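From: Rhonda Gill
To: shop-robots list
Date: May 4, 2019
Subject: Re: jaws slipping on soft stuff

Hi all,

On the slipping question from the other night:

> I can grab blocks and cans all day long but anything made of cloth just
> slides out or bunches up in the jaws. Rubber pads helped a little. Has
> anyone on here gotten a two-sided gripper to hang on to a bag or a sleeve
> without cranking the force way up? I don't want to cook another servo.
> - Ross

Ross, I fought with this for most of last winter, so let me save you some evenings! I had pads too. I had three kinds of pads, plus a strip of drawer liner that left gray crumbs on everything (my sister is still finding them). They all slipped sooner or later.

What finally got me somewhere was changing where I grab. I was going for the middle of the bag, where there's the most cloth, and the middle just folds up and walks away from you. Now I have it go for the narrow end and pinch there, with the zipper running straight up and down between the jaws. The zipper keeps the cloth from twisting while the arm moves. I'm using the wrist camera to line up on it, and big black teeth on red cloth are about the easiest thing you could ask a cheap camera to find.
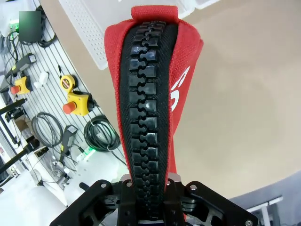 Wrist camera view, red zip bag pinched at the narrow end, pegboard off to the left

The little silver spacer blocks on either side of the zipper are worth stealing. I cut mine from a bit of bar stock on the Warkus saw, and my first pair were too tall and hit each other before the plates closed. Took me an embarrassing amount of filing to fix that. Leave yourself some room on the screws too, so you can shift everything over a hair when you change bags.

As for force, I close until the current jumps, back off a touch, and wait 10 ms before lifting. My controller is the old Sirnell board, so your numbers will be different, but mine trips at a reading of 1770 with cloth and 1846 with a solid block. That's not much of a gap, I know! I average a few readings and it's been fine. Before I did that it would stop halfway closed if you looked at it funny.

Still not happy with slick nylon. If anybody has tried the Lusen finger pads on that, I'd love to hear before I spend the money.

I can send the bracket drawings if you want them, Ross, but the hole spacing on the left plate is wrong in the file and I keep forgetting to fix it. Measure off the right one.

Rhonda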